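Dye notebook, April
Cotton, cold-batch fiber reactive, wash-off problem continued

Starting this before the kettle is up so I don't lose the thread from last week. The open question is still why the orange keeps bleeding in the third rinse when the yellow and the light blue from the same bath schedule run clear by the second. Galovance sent the replacement soda ash and I've put the old bag on the bottom shelf with tape around the neck. Don't use it for anything except cleaning the sink.

8:10. Weighed out dry goods. Total dry weight 426 g for the set, scoured last month and not touched since. I checked for leftover softener the usual way, a drop of water on each corner. It went straight in on all of them, so the scour is fine and I'm crossing that off.

Salt bath made up to the old recipe. I thought about cutting the salt but that would change two things at once, and I did that in February and learned nothing from it. Only the alkali changes today. Everything else stays where it was: same tub, same dye stock, same room.

Room temperature is a nuisance. The wall thermometer and the probe disagree by two degrees and I don't know which to believe. I wrote down the probe. If someone has the calibrated one from the wet bench, please bring it back. 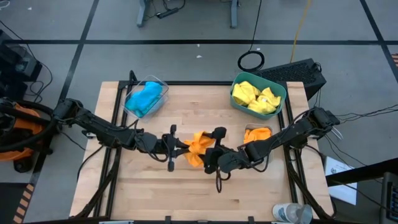

Dye stock for the orange is mixed from the yellow and the red, no premixed orange in the house. The red is the older jar. I keep coming back to that. Reactive dye powder goes off slowly if damp gets into it, and the part that has gone off will still color the water and sit on the cloth, it just won't bond. That would give exactly what I'm seeing: good color out of the bath, then a rinse that never quite clears. The yellow alone clears fine and it comes from the same supplier and the same shelf, so the red is the first suspect if the soda ash turns out to make no difference.

9:40. Alkali in, dissolved in warm water first and added in three parts with the cloth lifted out each time. Stirred for the first half hour, then every ten minutes. Got called to the phone in the middle and missed one stir on the blue. Noting it here in case the blue shows up blotchy.

Batch time is the part where we argue. The Chambi method sheet says overnight under plastic. The Itbridge sheet says 3 hours is plenty at this temperature. I've done both and could never see a difference in shade by eye, but I never compared rinse water, only cloth. So I split the orange. Half comes out at 3 hours and half stays wrapped for 24. Both halves get the same rinse, same volumes, and I keep a jar of every rinse with the number on the lid.

Jars: I used the straight-sided ones. The rounded ones throw the color off when you hold them up to the window. Lids labeled in pencil on masking tape, marker runs when it gets wet. If you need jars this week take the rounded ones.

12:50. First half of the orange out. Squeezed, did not wring. Rinses as follows, all measured with the same jug:

Rinse 1, cold. Strong orange, as expected.
Rinse 2, cold. Much lighter. Salt mostly gone by taste of nothing in particular -- I went by the conductivity meter, which has dropped to near tap.
Rinse 3, hot. Color comes back up. Same as before.
Rinse 4, hot with detergent. Still tinted.
Rinse 5, hot. Faint, but you can see it against white paper.

So the new soda ash has not fixed it. Rinse 3 looks like rinse 3 from last time, near enough that I had to check the lids to know which jar was which. The cast of it is a bit pink compared with the dye bath itself. I'd call that another mark against the red, though my eye for pink is not great under the tubes in here and I want to look again in daylight.

Yellow and blue rinsed on the same schedule. Yellow clear at rinse 2, blue clear at rinse 2, and no blotches on the blue that I can find, so the missed stir did no harm.

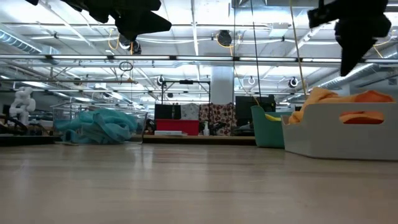
Things I've ruled out now, for anyone picking this up: the scour, the soda ash, the salt level (same for all colors), and the tub. Things not ruled out: the red powder, batch time, and hot rinse temperature. The last one bothers me. Our tap hot water is supposed to be 140 and I have never measured it after it has been running for five minutes straight with someone else using the other sink. If it drops off badly, the hot rinses are only warm, and warm water takes loose dye out very slowly. I'd expect that to hurt every color though, and it's only hurting one.

Ordered a small jar of fresh red from Brullidberg. Paid for it out of the supplies money and put the slip in the drawer. Smallest size they had in stock was 400 g, so we'll be set for red for a good long while. Half of it should be decanted into something airtight the day it arrives. I'd like the date opened written on both containers, and a packet of silica gel in each one.

In the meantime I made a small strip test with the old red on its own. No yellow in it. Same salt, same alkali, one strip of the same cotton. If the strip bleeds hot and keeps bleeding, that settles most of it before the new jar even gets here.

3:15. Red strip is in. Wrapped it and put it next to the other half of the orange on the shelf over the radiator. Please leave both alone. The radiator is set low and I've put a tray underneath in case the plastic leaks.

Cleaned the tub with the old soda ash and a brush. There's a ring at the waterline that won't come off and I've decided it's a stain and not residue: wiped it with a wet white rag and the rag stayed white.

Next day, 9:05. Second half of the orange unwrapped at 24 hours. Shade against the first half: I can't separate them, wet or dry. Rinse jars lined up on the window sill, the two sets one behind the other. The long batch is slightly better at rinse 4 and the same as the short one at rinse 5. That's not enough to matter and I wouldn't change anything on the strength of it. Batch time is off the list.

The red strip bled through five hot rinses and was still going at six, when I stopped. Rinse water distinctly pink. I think that is the answer, or most of it.

Measured the tap. 138 at the start, 121 after five minutes with the other sink running. Not good. It isn't the cause here but we should be heating rinse water on the burner for anything that has to be properly washed off, and I've written that on the card over the sink.

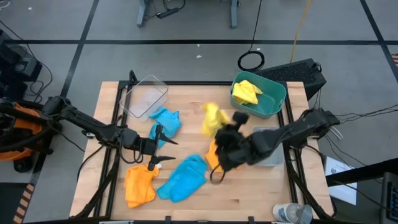
Orange, yellow and light blue cloths, with one of the yellows in the teal bin.

Still to do:
Repeat the orange with the new red when it comes. Change nothing else, including the rinse volumes.
Run one rinse set with burner-heated water against one with tap hot, using the yellow, to see how much the temperature drop costs us.
Rub test on the first half of the orange, dry and damp, white cotton over the finger, ten strokes each. I expect it to fail damp.
Throw out the old red once the repeat is done. Keep a spoonful in a vial for comparison, labeled as bad.
Find out how long the red jar had been open. The label says only "opened" with no date after it. It was on the shelf when we moved the dye bench over next to the window, so it has been at least about two years.

Conductivity meter needs a battery. It came back on after I took the cover off and put it on again but I wouldn't trust it for the next run.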